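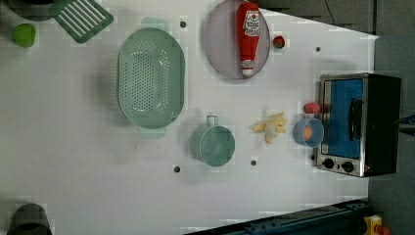 Category: Household objects > Play and pastime > Toy kitchens

Play food is the collective name for imitation groceries, usually plastic, that children cook, serve and charge adults for. It is normally found alongside play cookware and, in many homes, alongside real kitchen tools that have been quietly absorbed into the set and will not be coming back.

Contents

A typical spread leans on foods that can be recognized from across a room. Bananas and strawberries are near universal. Condiments are popular as well, and a toy ketchup bottle, red with a white label lettered in the Heinz style, may be served on a plate by itself as the main course. Less fortunate pieces pass through life without a settled identity: a lime-green lump may be a pepper at lunch and an apple by dinner, and an orange-pink one in a cup can be argued as either egg or peach.

Cookware

Colanders, measuring cups and slotted spatulas make up the working end of the kitchen. The colander, often mint green, is the most used item and drains nothing. Small toaster ovens with a glass door and a pair of round knobs also turn up beside the food. Where the oven is a real one, plastic food should be kept out of it and the plug out of the wall.

Regional practice

In Villstead, play food is traditionally stored in a single bin. Dramstead households sort it by color, a system that lasts until February. The Caron Toy Library lends a 70-piece set for 4 weeks at a time and has a shelf for pieces found later under sofas.

Comments (3)

landell_mom: Our bananas are always peeled. Where do the peels go?

tinspoon: We own 124 pieces and 2 of them are lids to nothing.

grillside: Served ketchup on a plate again last night. Gave it four stars.

Last edited 23/09/2021 | Contact the editors | Back to top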